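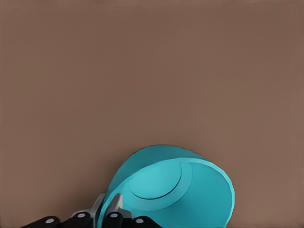 **mill_lane_66**
Looking for help with my grandfather's wartime papers. He was taken from Nedenby at 17 and held in a labor camp at Trorkov until the liberation. His card gives prisoner number 361, but the transport list has 168 next to the same name and birth year. The only thing he ever told us about was his cup – if you lost it, you got no soup. Any plain cup, even a turquoise one tipped on its side, and he would set it upright before he sat down. Which number should I search under?

**Tejada**
Both. 168 is probably his line on the transport. The list I have for Trorkov runs to 1,640 names and the line numbers don't match the camp numbers.

**oldledger**
I disagree. Some men were renumbered after the first winter. My great-uncle had two cards.

**Tejada**
Renumbered, yes, but not on the transport list. That was typed before they arrived.

**Chalerm Khunthong**
Check the town register too. About 200 people from Nedenby were sent in December, and several shared a surname. Same birth year isn't proof – I followed the wrong cousin for months.

**mill_lane_66**
Thanks. His mother's name is on the card, so I'll compare that first.

**oldledger**
Post the back of the card if you have it. Mine had the second number there in pencil.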